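Two Arms, One Messy Table 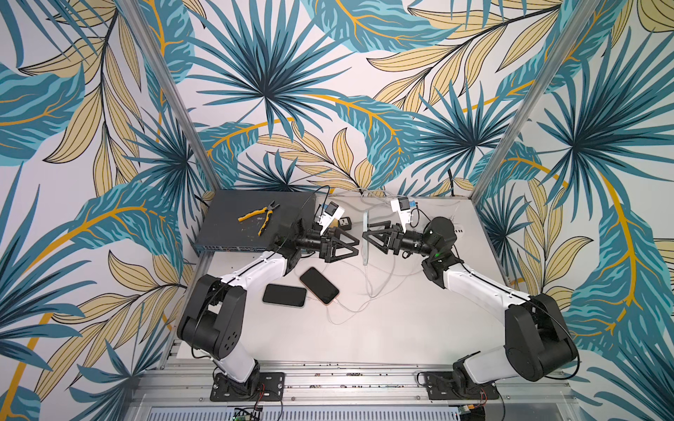

Clearing a table is a poor benchmark for people and a good one for machines. The work consists of many small decisions, most of them made before anything is lifted: which object is on top, which is attached to something else, which one can be pulled without dragging its neighbor along.

At Breltmont, a small automation shop in Fetville, Emil Strebel has been running a version of this test since January. The cell uses two arms with parallel grippers and a camera on each wrist. The software, called Lelska, is asked to sort loose electronics and hand tools into bins. Over 1229 attempts have been logged.

Rigid items are mostly solved. A phone lying face down is thin, and a parallel gripper needs an edge to get hold of, so one arm slides the phone against the fingers of the other and tips it up. Pliers go by the handles. Lelska completes either job on the first try in most runs, at a pace Strebel puts at 8 times slower than a person.

Cables are another matter. A charging cable has no fixed shape, and its free end may be under something. The usual failure is a clean grasp on the wrong loop, after which the tangle tightens and the planner has to start over. The system is allowed 3 regrasps before it stops and calls for an operator.

"The arms are accurate enough and have been for years," Strebel said. "What we don't have is a good estimate of what the cable will do when you pull it."

Trummer, which repairs office equipment, took a cell on trial for its returns bench. After 13 shifts it kept the machine for phones and power strips and gave the cords back to its staff. A second trial is planned with softer fingertips and a lower pulling force. Strebel expects it to help with thin white cables, which slip, and to make little difference with the heavier black ones.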